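Speaker Notes — Automation in Parts Handling: Effects on Staff and Working Practice
Session 2, Wednesday, 10:30 a.m.
Speaker: Marcus Tillman, Wandska

Opening (slide 1)

Good morning. Thank you to Anatole Chauvin and the Flelteck team for arranging this session. My remarks concern the parts handling area at Wandska and the changes made there to daily work. I will speak briefly on the equipment and at greater length on the people who work with it.

The site employs 260 people. Parts handling is a small department, and for many years it was the place where new employees started. That history matters to what follows.

Background (slide 2)

Parts reached the department in open metal bins. Operators lifted each part out by hand, checked it, and placed it for the next station. The task is simple to describe and hard on the body. Reaching over the side of a bin and down to its floor, for a full shift, was the most frequent subject of complaint in our staff survey. The last few parts in each bin were the worst, as they required the deepest reach.

Management began reviewing the task in November. Gekar was engaged to advise on the layout, and Ruotsalainen was engaged to provide training.

Pause here. Ask how many in the room have a similar task at their own site.

The work itself (slide 3)

Picking from a bin is a matter of judgment. A part may lie flat against the floor or at an angle, and it may be close to a side wall, where there is little room for the fingers. Experienced operators make these decisions without thinking about them. When we asked them to write down how they did it, most found the request difficult, and several said they had never been asked before.

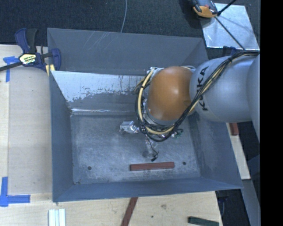 Those written accounts became the basis of our procedures. They covered which way to approach a part, when to leave one for later, and which bins should be taken out of service. We recommend that any organization planning similar work begin with the operators and set aside paid time for it. We did not allow enough time at first and had to extend the schedule.

Changes to roles (slide 4)

Operators are now responsible for a cell. They bring in the bins, secure them, watch the work, and step in when a pick fails. They also keep the log. The log currently holds 3,347 entries, each written by the person on shift.

The physical strain has been reduced. The mental strain has changed in kind. Staff report that waiting and watching can be tiring, particularly on the night shift, and that being called from one cell to another breaks their concentration. We now limit each operator to 2 cells and rotate duties during the shift.

Grading was a point of dispute. The operator position had been classified as manual work, and the new duties did not fit that description. The revised grade was agreed after lengthy talks with employee representatives — it should have been settled before installation.

Do not discuss individual pay rates. Refer any such questions to Human Resources.

Training (slide 5)

Ruotsalainen delivered the training on site in short sessions. A total of 1,000 hours was recorded across the department. Older employees completed the course at the same rate as younger ones. The section on safe entry to the cell was repeated for all staff at their own request.

Open matters (slide 6)

The department no longer serves as the first post for new employees, and we have yet to identify another that suits the purpose. Supervisors have also asked who may change a procedure once it has been approved. At present the request goes through engineering — operators consider this too slow, and the process is under review.

Questions (slide 7)

Allow 15 minutes. Anatole Chauvin will moderate. Copies of the operator duty sheet are on the table by the door.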